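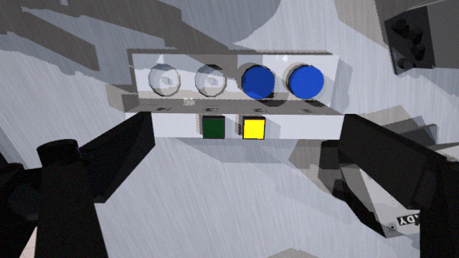
## 4. Preparing a session record for supervision

Your supervisor has asked for a recording and a set of notes. Culik will hold both, and it will hold them more neatly than the folder on your desktop called "misc new."

1. Sign in and open **Caseload**. Choose the client by their code. If you don't see a code, your agency skipped section 2, and so did you.
2. Check that the consent form is marked **Current**. Forms lapse at the end of each placement, usually in November, usually at 5 p.m.
3. Select **Add session** and upload the audio. Files over 80 minutes are rejected. So, in most agencies, are sessions over 80 minutes.
4. Fill in **Presenting concern**. The box takes 356 characters. Counselors trained on the Mowat template will find this cruel.
5. Under **Cultural and family context**, write what the client told you in the client's own words. The drop-down list is there for reporting and knows very little about anyone.
6. Mark up to 17 moments for discussion. Include at least one you would prefer to skip past.
7. Select **Share with supervisor**.

> **Note:** Sharing does not notify the client. If your agreement with them says it should, tell them yourself before step 7.

> **Caution:** Do not type names, street addresses or schools into the notes. Culik's name filter catches most of them, and it also once replaced every "Grace" in a discussion of forgiveness.

### If the record will not share

- **Error 791:** your supervisor's license has expired in the Corari directory. Raise this with tact.
- **Gray Share button:** step 2 again.
- **Record shared, supervisor sees nothing:** they are signed in to Illudus, the old system. It still loads, for reasons of sentiment.

Group supervision uses different permissions. See section 5 before adding a second reader.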